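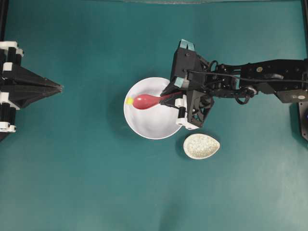

Rules for the scooping table

I rewrote our table rules in June and have changed them twice more after that. A few people have asked for a copy, so I am putting them on the blog along with some notes on why they read the way they do. They cover a two-arm setup doing small kitchen jobs under remote control, mostly scooping and pouring. They are house rules. They don't replace a proper risk assessment, and if your building has a safety office you should talk to them first.

The old version was 8 pages long and had been copied from the handbook at Skolta, where I worked before. Tegan Mahuika read it in her first week and asked which parts we followed. We went through it together and the answer was about a page and a half. So that is what we kept.

Before a session

One person is the operator and one is the spotter. The spotter keeps a hand near the stop button and does not look at a phone. If there is no spotter there is no session. We used to allow solo runs for "easy" tasks and I took that out, because people disagreed on what easy meant.

Press the stop button once before the first run and check that both arms respond. Write your initials in the log. Herman Lumbantobing wanted this as a checkbox in the software and I said no – I want a person to walk over and press it.

Check the tape. If a strip on a tool or a gripper is lifting, replace it before you start, with the same color in the same spot. A new color means a new entry in the setup notes.

Only the things the task needs go on the table. Mugs, pens and hex keys live on the shelf behind you.

During a session

An arm that has no part in the task stays closed and parked on its own side. It does not hover over the middle. This is the rule people break most, me included, and it is the one I would keep if I had to throw out the rest.

Hands stay off the table while the motors are on. If a spoon drops, say "stop", wait for the spotter to say "stopped", and then reach. Both words, every time. Isauro Maldonado thinks this is slow. It is.

Do not fix a bad grasp by pushing harder. Let go, back up and try again, and mark the run as a retry.

Recording

A failed run is saved and labeled as failed. Out of our first 1254 runs, 109 had no label at all, and we had to watch every one of them again to sort them out. That was a dull couple of weeks. Now the next run can't start until the last one has a label.

Spills get their own label. Grains under a joint are a pain to get out, so the spotter also checks the base of each arm after a spill and brushes it off with the power down.

After 100 runs, the operator and spotter swap. Nadège Pichon suggested it after she noticed that her own labels got sloppy late in the day – she had been marking half-full scoops as good.

Things I have not settled

Speed limits. We have one number for all tasks and it is too slow for pouring. Mafalda Correia at Doolan sets hers per task and signs off on each one, and I may copy that.

Also food. We throw out anything that has touched the table, and I still haven't written down how long a batch can be used before that. If you have a rule for it that works, please send it to me.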